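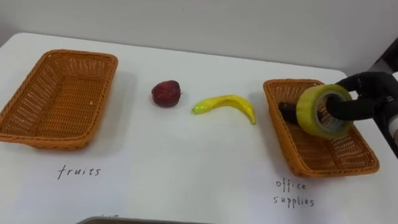

Tridico asked whether a sorting run should be scored while the hand is still in the basket, and whether the label on the table or the operator's task sheet decides which basket is correct. Both questions come up in most first setups, and the procedure below answers them in steps 4 and 6.

Setting up and scoring a two-category tabletop sort
Working practice, revision of 1 Apr 2026

Scope

This page covers sorting tasks in which one robot arm moves loose objects from a table into two labeled containers. It applies to remotely operated runs and to autonomous ones. It does not replace the risk assessment for your cell. If the two disagree, follow the risk assessment.

Before you start

You need two open containers of the same type, a plain table surface, a marker, the object set and a copy of the task sheet. Bring the arm to its parked position and stop it before anyone reaches over the table.

Step 1. Choose the categories

Pick two categories with no overlap in the object set. Fruits and office supplies work well. "Kitchen" and "office" do not: scissors and cups can be argued either way, and the argument will be had again at every review. Write the category names on the task sheet first and copy them from there.

Step 2. Place and label the containers

Set one container on each side of the work area, with the objects between them. Small changes in angle between runs are allowed and should be left as they are. Write each label on the table directly below its container, in lowercase, large enough to read from the head camera. A two-word label may go on two lines. Keep the writing clear of the rim – a label that disappears when the container shifts has to be redone.

Do not write on the container itself. Containers get swapped between sides, and a label that travels with the container defeats the side-swap check in step 7.

Step 3. Lay out the objects

Keep enough space around each object for the fingers to close without touching its neighbor. Use both categories in every run. Toy fruit is preferred over real fruit, which changes shape and weight over a session. Tape rolls are accepted with one note: record whether the grasp is by the outer surface or through the center hole. Both are valid. A roll hooked through the hole may swing or stay on the finger at release, so the two grasps are logged under separate codes.

Step 4. Define the end of a placement

A placement is complete when all three conditions hold:

The object rests on the container floor or on other objects inside it.
No part of the hand is in contact with the object.
The hand has risen above the rim.

An object held over the correct container is scored as "in progress". This holds even when a fingertip is already inside the container. If the run is stopped at that point, the object is scored as not placed.

Step 5. Set limits

Allow 30 seconds per object from first contact. Stop after 4 failed grasps on the same object and mark it "abandoned". Do not help the object along by hand. For approach speed near the rim, use the value in your cell's own assessment – the Seser template has a field for it on the second sheet.

Step 6. Score the run

The written label on the table decides the correct container. If the task sheet and the label differ, the run is void and goes into the log as a setup error. It is not charged to the operator or the policy. Score each object separately as placed, wrong container, dropped, abandoned or not placed. Order is free unless the sheet states one, so fruit still on the table while office supplies are being placed is no fault.

Step 7. Swap sides

After each block of 31 runs, park the arm, exchange the two labels and repeat. Wipe the old writing off completely. A faint leftover word has spoiled more blocks in our records than any gripper fault. Compare the two scores before reporting either. If they differ widely, check whether the system is using position in place of the label.

Records

Keep the run log, the task sheet and one still of the starting layout. File names follow the Trillico pattern, with the block number first. Sets over 1,000 runs are split by block before archiving.

Changes since September

Step 3 now has separate codes for hole and outer grasps. The El Idrissi form has been updated to match, and older copies should be discarded.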